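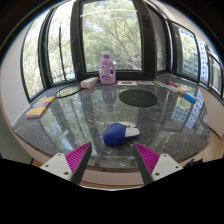
Cafe tables are too small and we all put up with it.

I've been working out of cafes in Ditden for most of a year now, ever since the library cut its hours, and my knees have opinions. So does my back. But it's the tables that get me. Round, shiny, the size of a steering wheel. Room for a cup and an elbow. Your plate goes on your lap or on top of your notebook.

And yes I know why. More tables, more people, more coffee sold. Fine. Rent is rent. The place by the bus station in Ivelham squeezed in 11 where there used to be six, and good for them I guess, except now you can hear a stranger's divorce over your soup.

The thing is people leave sooner. I do. I used to stay for a second cup and then lunch, call it a 300 page book kind of morning. Now it's one drink, wobble wobble, gone. Somebody has decided that's good buisness. Maybe on paper. I'd like to see the paper.

There was a long oak table at the old Ljungberg bakery, the kind that seats a whole family plus whoever wanders in. You sat down next to people you didn't know. Somebody passed the sugar. I met my dentist that way. When the bakery closed the table sold for 600 dollars and went to a house in Visen where I suppose it holds mail.

What I want is not complicated. One big table per cafe. Just one! Keep the little ones for the couples and the folks in a rush. Put the big one by the window and leave it alone, no reserved sign, no candle, no fern.

A few owners will say customers don't like sharing. Some don't. They can have the small tables, there are plenty. The rest of us would like to spread out a newspaper and get crumbs on it.

Also level floors. Or a folded napkin under teh short leg before we sit down. I'd pay an extra quarter for that, every single time.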